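3.2 Structure of menu-based recipe collections

The second group of sources in the corpus consists of cookbooks organized by menu. In these books the basic unit is a complete meal, and the individual recipe is placed under it. A menu may be tied to a season, a holiday, or a number of guests. We treat the menu as a separate level in the annotation scheme, between the chapter and the recipe, and assign each recipe to exactly one menu. Where a book sends the reader to a recipe printed under a different menu, the reference is recorded as a link and the recipe is not copied.

The corpus contains 13 menu-based books. Two were issued by Rarkthorpe, and the rest come from small regional presses. All were scanned at the same resolution and transcribed with Stovia, which keeps line breaks and the position of ingredient lists on the page. Position matters for this group because many of the books print a shared shopping list at the head of the menu and a shorter list with each recipe. The two lists do not always agree. Butter, salt, and cooking oil are the items most often missing from the shared list.

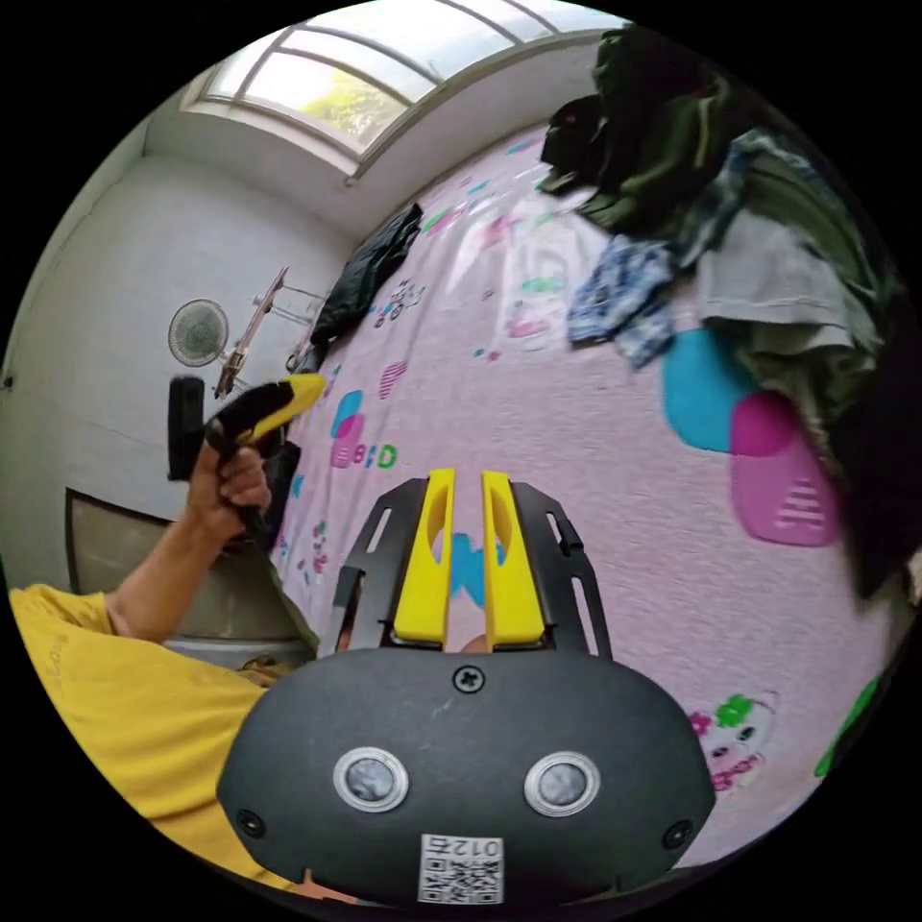

Each recipe was divided into steps by the rules given in Section 2. A step begins with a main verb in the imperative and ends before the next such verb, unless the two verbs share an object. "Peel and slice the onions" is therefore one step, while "Peel the onions and heat the oil" is two. Menu-based books make this harder than single-recipe books do. A sentence such as "Start the rice while the beans finish" belongs to two recipes at once, and it may be printed in either one or in a separate timetable.

We handle such sentences with a cross-recipe tag. The tag holds the identifiers of both recipes and the type of relation, for which three values are allowed: start together, finish together, and wait for. A fourth value for shared equipment was tried in the pilot round and dropped. Annotators could not apply it evenly — an oven used by two dishes was marked by some and passed over by others, and the written rules did not settle the matter.

Timetables were annotated in Orau, which shows the page and the transcription side by side. Clock times ("at 5:30, put the roast in") were converted to minutes before serving. Where a book gave no serving time, the last timed step was taken as the zero point. This choice shifts all times in a menu by the same amount and has no effect on the order of steps, which is the only property used in Section 4.
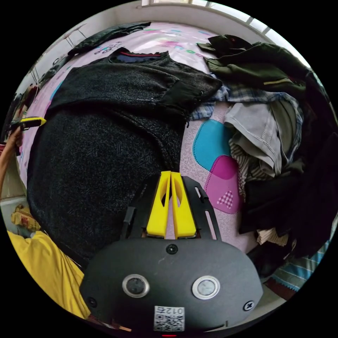
Figure 2. Dark knit sweater on a pale pink bedsheet, with a hand-held gripper in the foreground.

Ingredient names were normalized against the list compiled for the first group of sources. The list needed few changes. Regional names for beans and greens were kept as printed and linked to a general term, so that "field peas" and "cowpeas" can be searched together or apart. Quantities given as packages or cans were not converted to weight, as package sizes changed over the period covered and most books do not state them. Quantities given in cups were converted only for dry goods and liquids. A cup of chopped greens was left as a cup.

Leftovers form a small class of their own. A recipe may call for ham from an earlier menu, and the amount is then stated loosely or left out. We record the source menu as a link and set the quantity to unknown. If the book gives a fallback for readers who did not cook the earlier meal, the fallback is entered as an alternative ingredient with its own quantity.

After annotation, the files were exported to Swai for checking. The checks cover three kinds of error: a step that uses an ingredient not listed, a listed ingredient that no step uses, and a timetable entry with no matching step. The first kind was the most common in our transcriptions and was usually present in the printed book as well. In those cases the text was left as it stands and a note was added to the record. The corpus version used in the rest of this paper was frozen on 24th August, and corrections received later are held for the next release.

Unlisted water was excluded from the first check. Most recipes in the group treat it as always at hand, and flagging it produced long error reports of little use. Ice was not excluded, as it is listed in nearly all of the beverage recipes.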